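Onwood Hand-Held Grippers: Running the Table Demo on a Visitor Day

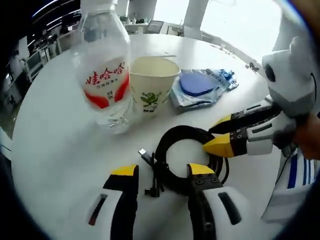
Set-up Guide, Issue 6, page 16

Section 2. The cable station

Visitors love this one! Two people, two hand-held grippers, one loose black cable on a round white table, and there is usually a small crowd before you've finished clearing a space. Margit Dalen wrote the first version for the July open day at Trenilow, and Ekene Iyamu added the cautions.

1. Place the coiled cable near your edge of the table, connectors to the left.

2. Leave a few everyday things behind it. A water bottle, a paper cup and a crumpled package all work well (clear plastic is a lovely hard case, so keep at least one clear item out).

3. Give each person one gripper. Stand so that one reaches in from the front and the other from the right.

4. Open the fingers and bring the yellow tips down on both sides of the cable. Go slowly here - people want to see the tips!

5. Close gently until the cable is held. The first person lifts, the second takes the free end.

6. Lay the cable back in a loose loop and hand the grippers to the next two visitors.

Note: The cat cover is optional, but do try it. Children go straight for the gripper with the ears, and plenty of grown-ups do too. Press the cover down firmly before each turn and check that it sits clear of the fingers.

Note: Let visitors fumble. A dropped plug gets a better conversation going than a perfect pick, and almost everyone asks for a second try.

CAUTION: Use an empty cup. No drinks on the table during a turn.

CAUTION: Never use a cable that is plugged in at either end.

CAUTION: Keep loose sleeves and hair away from the finger joints.

For the two-cable version, see Section 6.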